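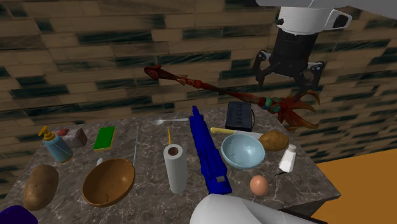
2 min read

Plandska tabletop scenes

Rendered scenes for a home-built arm and two-finger gripper, made in the shared workshop at Bimthorpe. We use them to try out grasp code before it goes near the real arm. Everything is simulated. There are no photographs in the set.

Contents

3151 scenes, 8 of them kept back for checking by hand. Each has one colour render and a text file listing the objects and their poses. The renderer is Cusi, run overnight on the workshop PC.

Objects

Kitchen things, tools and toys: potatoes, bowls, an egg, a sponge, a knife with a yellow handle, a paper towel roll, a blue toy gun. Larger models such as the carved red staff can end up in mid-air in front of the gripper. Table, wall and floor textures are swapped between scenes.

Known problems

Thin sticks get lost in clutter. Scene 487 has a wrong pose for the spoon. Scenes before 550 use the old finger model, so don't mix them with later ones when training.

Unpacking

Run the zutau script from the top folder. Zutau needs the object meshes, which are a separate download.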